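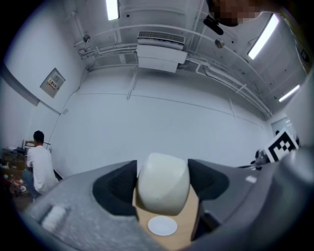
Speaker notes: Salt, the most useful thing in your kitchen
Village hall talk, evening version

Slide 1. Title
Wait for the chairs to stop scraping. Say good evening, say where the tea is, then straight in. Ask for hands up: who has more than one kind of salt at home? Let them look at each other, it always gets people chatting. Then ask who knows where any of it came from. (Far fewer hands!)

Slide 2. Two ways to get it
You can dig it up or you can dry it out. Rock salt is what's left of very old seas, and sea salt comes from the one we've still got, but it's mostly the same stuff, sodium chloride, whichever hole or pond it came from. I love this bit. Every pinch you have ever put on a chip was once dissolved in a sea somewhere.
Hold up the lump. Pass it round, ask them not to lick it. Someone will lick it.

Slide 3. The pans at Cavunari
This is where I fell for the subject, so don't rush. Shallow clay ponds, one running into the next, each a bit saltier than the last. Explain that the sun and wind do the work, and the skill is in knowing when to open the gate and let the water move on. July is the time to see it. There are 70 ponds, and the old ones still have names.
Tell them about the sound: when the crust first forms and the breeze pushes it to the edge, it makes a tiny crackle, like somebody walking on sugar.
Click on for the rake photo.

Slide 4. Flaky, fine and coarse
Three saucers on the front table. Fine salt packs down tight, flakes leave a lot of air. So a teaspoon of one is nowhere near a teaspoon of the other, and this is why a recipe can go so wrong when you swap them. Weigh it! Scales are cheap and they'll save your soup.
If there's time, do the tasting with cucumber. Flakes seem saltier at first because they melt fast on the tongue.

Slide 5. What it does to food
Keep this lively, it's the longest slide.
Bread: leave it out and the dough races off and tastes of cardboard. I've done it twice.
Cabbage: 20 grams to a kilo, squeeze it with your hands and watch the water come. That's your sauerkraut started.
Bitter things: a few grains in coffee or on grapefruit. Sounds daft, try it.
Meat: salt it the night before and leave it in the fridge. The salt draws water out, then much of it goes back in, seasoned.

Slide 6. Salt roads
Map of the old track from Pallik over to Remmont. Mules, mostly. Salt kept fish and butter through the winter, so people would carry it a very long way. The toll book from the Remmont end lists 800 loads in one season. Point out the bend where the track goes round the bog, and mention you can still walk it, a lovely five hours with a pub at the far end.

Slide 7. Health, briefly
Be straight with them. Most of us eat more than we need, and a lot of it arrives in bread, sauces and ready meals before we've gone near the shaker. Anyone with advice from their doctor should stick to that and ignore me. Fancy salt isn't better for you. It's just nicer to crunch.

Slide 8. Questions
Usual ones: does it go off (no, though added flavourings can fade), why does it clump (damp, put some rice in), is pink salt older (it's mined, so yes, very, and so is plenty of the white).
Leave the Cavunari bags by the door and remind them the cabbage handout is on the back of the programme. Lights up by half past nine.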